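Home Shop Notes Tips by Room Tools Contact

Keeping a Robot Arm Clean in a Shared Shop

Last updated Jul 12, 2022

These are the habits we settled on while building the arm in the back half of the Holtach shop. Most of them apply to any small machine that has to live near a table saw.

Cover the arm before you do anything else. Fine dust gets into the joints faster than you would think, and a shop vacuum only reaches what is on the outside. We use clear plastic sheeting, the light kind sold for painting. Cut it longer than you need, lay it over the top of the arm, and stretch it toward the front. Stop just short of the gripper. Plastic that reaches the linkage will get pulled in sooner or later.

Some wrinkles are fine. If you pull the sheet tight with the arm folded, it will tear when the arm straightens out. Move every joint through its full travel by hand, power off, and then tape it down. Grethe Ingvarsson uses painter's tape on hers and changes it once a month. Packing tape leaves glue on the housing that takes an evening to get off. 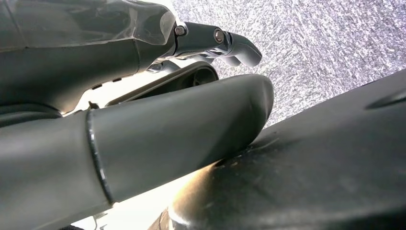 Bolts on the linkage should be checked with the right driver and a light hand. Ours came loose twice in the first weeks. A small drop of removable threadlocker fixed it. Put it on the bolt threads only, wipe off what squeezes out, and leave it overnight. Keep it away from the pivots.

For the pivots themselves, use dry lubricant. Oil and sawdust make a paste. If you already used oil, clean it off with a cotton swab and a little alcohol before you switch.

Matte dark parts show every smudge. A damp microfiber cloth takes care of most of it. Don't use glass cleaner, and don't scrub at scuffs – you will end up with a shiny patch that looks worse than the scuff did. Specks of dust come off with a soft paintbrush. Ketill Frandsen keeps a two-inch one hanging on a nail by the bench and it is not to be used for paint.

A few things about the work light. Aim it from the side. With a bright light straight under the fingers you get glare and lose sight of the edges, and it is easy to miss a wire that has slipped out of its clip. We moved our lamp three times before it was out of the way.

Carpet under a machine is not ideal, but plenty of spare rooms have it. Small screws vanish in speckled carpet. Put down an old bedsheet before you take anything apart, and keep a magnet on a string nearby. For plastic washers, a stocking over the vacuum hose works.

Our parts so far have cost $231, not counting the arm, and the plastic sheeting was the cheapest thing on the list. One roll should last until August at least.

Next: labeling the cables – Carla Hakim is writing that one up.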